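# Review of the Plulton gripper kit for small manipulation tasks

Ivana Garrido, project report, second semester

## 1. Purpose

The goal of my project was to find out if the Plulton kit is good enough for teaching in our department. The kit is sold by Kusuma and contains a two-finger gripper, a mounting plate, a controller box and a license for the Wirer software. I did not test the arm itself, only the parts that come in the kit.

## 2. Setting up

The printed manual is short but correct. Mounting took me one afternoon, and the longest part was the cable, because the connector must be turned before it locks. Wirer found the controller at the second try. The calibration has 4 steps and must be repeated each time the power is switched off - this is my first complaint.

## 3. Tasks

I chose kitchen objects for the tests. Nested measuring cups are difficult for a gripper, as the rims are thin and the handles lie close together. A scoop is easier to hold but it rolls when a finger touches it from the side.

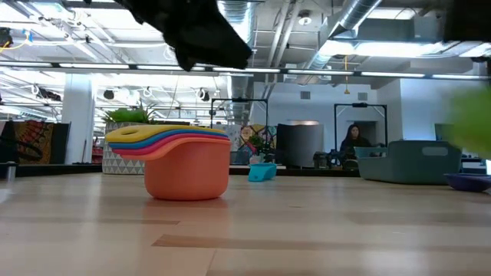 Each task was started by hand from Wirer and stopped after 35 seconds if the object was not lifted. The grip force can be set from 0 to 256, and I used the same value for all objects in one session. With a low value the cups slipped, with a high value the fingers pushed two cups together and lifted both. The best results came a little under the middle of the scale.

## 4. Comparison

Last year our group used the Prosteo kit. Its fingers are softer and forgive more mistakes, but they open slowly. Plulton is faster and its log files are easier to read. The spare finger pads are sold only in packs of 2, and I would like to see them included.

## 5. Recommendation

I recommend the kit for the advanced course. For beginners I would wait until the calibration can be saved - I wrote to Kusuma in December with this question and have not received an answer yet.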